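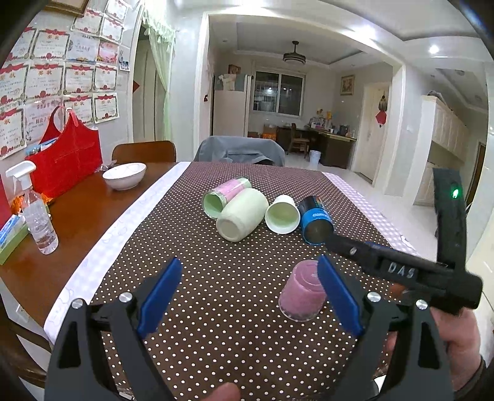
Boards > Football History > Records and Oddities

Reading time: 1 min

gridiron_chry
Been going through old box scores again and I'm hooked! Which kick returner tormented one opponent the most? My pick is Papadakis of the Andora semi-pro side. He took 4 back all the way against Lambrakis, and I can't find anybody close.

BeveckBleacherBum
Great topic! But one of those was a missed field goal, so I'd call it three.

gridiron_chry
It's in the league book as a return touchdown. He caught it and ran it back, count it!

clendura72
With Beveck on this. Kickoffs and punts only. Still, 2082 return yards for a career in that league is wild, and up to 300 of them came in the Lambrakis games.

Ch. Sarantis
I love this stuff. Does the book split out the playoffs? The June reprint did, mine doesn't.

gridiron_chry
Mine has them lumped together. If you've got the reprint, please post the page!!

BeveckBleacherBum
Fine, four with an asterisk.

Contact the moderators | Back to top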